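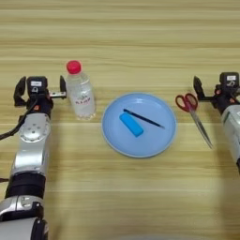 Light table, Tuesday: bottle, plate with block and stick, scissors.

Tuesday, Jonddale room

Started at 10 with the table. The old wax had gone gummy again toward the near side, so I took it back with the Zellimell cleaner and a white pad, always along the grain. Two passes, then plain water, then a dry towel. Left it alone until lunch. The grain is easier to read now, long streaks running left to right, and the color evened out more than I expected. It is still warmer and more mottled toward the near side. I don't think cleaning is going to change that and I'm not going to sand it to find out.

No new wax for the time being. If anybody wants to wax it, use the Hosto paste from the tall cabinet and put on half as much as you think. The can with the dented lid is the old stuff. I wrote OLD on it but the marker rubs off.

Items on the table after lunch:

Clear water bottle, red screw cap, white label with red print. Keep the cap screwed down between uses. We had a ring on the wood last month from a wet base and it took two days to fade. Wipe the bottom before you set it down. Don't peel the label, even when the corner lifts. Glue residue picks up lint and then you can't get the bottle clean without soaking it.

Round plate, light blue. Block and stick both go on the plate when they're out. The block is blue too, so check the plate before you go looking for it on the floor. I spent a while on my knees this morning for exactly that. The thin black stick is the one that rolls. Put down on bare wood it will end up behind the table leg sooner or later.

Scissors. Closed when they go back in the drawer, please, and not in the plate box. The plate from the January set has a scratch clear across it from traveling with scissors.

Spacing: one loose row, a hand's width or more between things, nothing near the edges. I tried it tighter first and kept brushing the bottle with my sleeve whenever I reached for the plate. Loose is fine. It doesn't have to be straight.

Weighed the bottle on the Prosser scale while I had it out. Scale was reading 6 g with nothing on the pan. Cleaned under the pan, found crumbs, zeroed it, checked it with the 100 g weight: 100 on the nose. So any weights from last week are probably high by a little. I have not gone back through the sheet. Bottle weight is on the sheet under today, not copied here.

Bin labels. The small-items bin had two different numbers on it, one on the lid and one on the side. The side one matches the list, 2747, so I took the lid label off. If you have the lid number written down somewhere, cross it out. The block and the stick live in that bin. The plate goes in the flat box with the towel between it and the next one. Bottle stays on the shelf, upright.

Light: shade halfway down all afternoon. With it all the way up the far part of the table gets very bright and you end up squinting at the grain. Halfway is a decent setting until 3 or so, then it can go up.

Other things noticed:
- white pads nearly out, two left in the sleeve
- towel hook by the sink is loose, screw turns without biting, needs a longer screw or a plug
- smell from the cleaner was stronger than last time, had the door open most of the morning
- there is a second pair of scissors in the pen cup that cuts paper badly, good for tape

To do:
Order pads, same size as before.
Recheck last week's weights against today's.
Find a coaster or a square of felt for the bottle shelf.
Look at the near side of the table in the morning and see whether the gummy patch has come back. If it has, try a third pass on that part only and write down how long it sat.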